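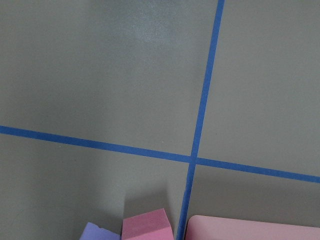 Forum index > Flooring > Tile and stone
Topic: Reference lines on a floor that isn't square

slabside
Posted 13 January 2010
Kitchen in a 1950s house in Surnville, slab on grade, old vinyl already up and the adhesive ground off. Room is 12 ft 8 in long by 9 ft 7 in wide. The long walls are parallel within 1/16 in. The short wall at the back door is out of square to them by 11/16 in across the width. The other short wall is all cabinets, so I don't much care about it.

Tile is a Grurko porcelain, nominal 12 in, measures 11 13/16. With a 3/16 joint that makes a 12 in module.

Two questions. Do I square my lines to the long walls or split the error with the door wall? And is a 3-4-5 triangle good enough in a room this size?

gridline
Square to the long walls. The eye follows the long run. Let the door wall have a tapered cut and hide what you can under the base. If you split it, both directions are wrong and you will see it in the joint next to the cabinets.

3-4-5 in feet is small for that room. Use 6-8-10. It fits.

mortarbed77
I would go the other way on the door wall. People stand in a doorway and look straight down at that first row. A taper of 11/16 in shows right there. The cabinets have a toe kick, and a toe kick hides a lot.

slabside
The back door has a 4 in threshold that laps onto the tile, but only for the width of the door. The rest is base with shoe.

gridline
Then the taper across the door itself is small. A 36 in door against 115 in of wall takes a bit under a third of the 11/16, call it 7/32. The threshold covers that. Case closed as far as I'm concerned.

mortarbed77
Covers it if the wall is straight. He hasn't said it's straight. If all of the error is in the last three feet your division is no good.

slabside
Checked with a string. Straight within 1/16.

gridline
OK. On the triangle, it's worth doing the arithmetic once. Say you misread the long side of the triangle by 1/8 in. On a 3-4-5 in feet, that turns the angle enough to put you off by 5/8 in at 12 ft. Same misread on a 6-8-10 gives you 5/16. The error halves when the triangle doubles. So bigger is better until the tape measure starts to sag or you run out of room.

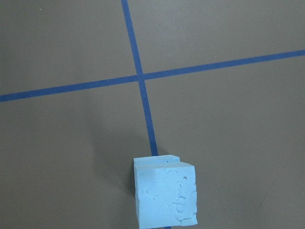
The other half of it is how you measure. Don't hook the end of the tape measure on a nail. Burn a foot - hold the 1 ft mark on the point and add 12 in to every reading. The hook on mine has enough slop to eat the whole tolerance. Use the same tape measure for all three sides. If it's wrong, it's wrong in proportion and the angle still comes out right.

slabside
Good, that I can do. Next one. If I center a joint on the length I get 76 in each way, so six full tiles and a 4 in cut at each end. Centering a tile instead gives five and a half from the center and then 10 in. I assume the second.

gridline
Second. Take off the perimeter gap before you commit, 1/4 in per side. Still fine. Across the width a joint on the centerline leaves you 9 1/2 less the gap, also fine. So joint on center one way, tile on center the other way.

trowel_notch
Chalk or something else for the lines? Chalk under thinset bothers me. I have had it smear the first time a wet sponge came near it, and then the line is a quarter inch wide.

mortarbed77
Chalk, then clear lacquer from a spray can. Been doing it for years with no trouble.

gridline
Lacquer is a bond breaker. Thin or not, I don't put it on a slab I'm setting on. The Hrynyshyn data sheet for the thinset I use says to remove sealers and curing compounds and I read lacquer as the same thing. Red chalk, brush off the extra, and stay out of the water.

mortarbed77
A mist of lacquer 1/2 in wide is not a curing compound. Show me one failure.

gridline
I can't. I also can't show the manufacturer a reason to honor the warranty.

trowel_notch
I've used pencil on a straightedge. Slow but it doesn't move. I also run a batten along the first course, screwed down, so the line only matters once.
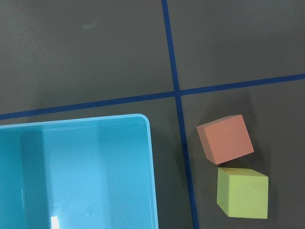
Marichka Levchenko
The batten is what I would do too, but not screwed into a slab on grade if there is any chance of heat tubing or a moisture membrane. Weight it, or hot glue blocks behind it and scrape them off later. Also, has anyone asked about the slab itself? Ground-off adhesive leaves a film. Put some drops of water on it. If they bead up, you have more grinding to do and the lines are premature.

slabside
Beads in one area by the sink, soaks in everywhere else. No heat tubing. I'll go over the sink area again.

trowel_notch
Check what the old adhesive was before you grind any more of it. If it was black, stop and get it tested.

slabside
Tan, and it was tested in October before I took the vinyl up. Negative.

mortarbed77
Fine. Still say lacquer.

slabside
Regrind went OK and the water soaks in now. Snapped a 6-8-10 off the long wall. First try the diagonal was 3/32 long, moved the cross line and got it down to nothing I can read. Dry laid one row each way with spacers. The row on the length came out 1/8 longer than the module says, so either the tiles run a little over or the spacers do. The spacers are Gorkuvov, marked 3/16.

gridline
Measure ten tiles tight against each other and divide. Then you know which. Mix boxes while you're at it.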